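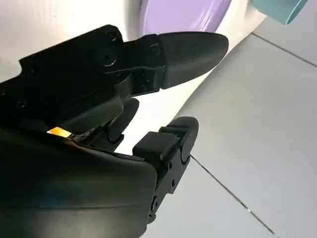 The Flunaron two-finger gripper kit is the one we steer most first-time buyers toward at Zakiria, and we're always happy to talk it through before you put a number in your budget. Most of the questions we get are about wear parts, so let's start there. The rounded pad on the upper finger and the boxier pad block on the lower one are what meet your goods all day long, and they are the parts to plan spare money for - especially if you handle smooth, glossy pieces with a curve to them.

Each kit comes with 2 spare pad sets, the mounting screws and a wrist cable. For a single shift we suggest budgeting 4 more sets a year, and please do order them along with the arm, as it saves you a second shipping charge!

Lead time is 28 working days from our Villanueva warehouse. Warranty is 12 months, parts and labor, and can be extended when you order. The kit also fits the older Saltier wrist plate with an adapter, sold separately. Ask us for a written quote, good through the end of January.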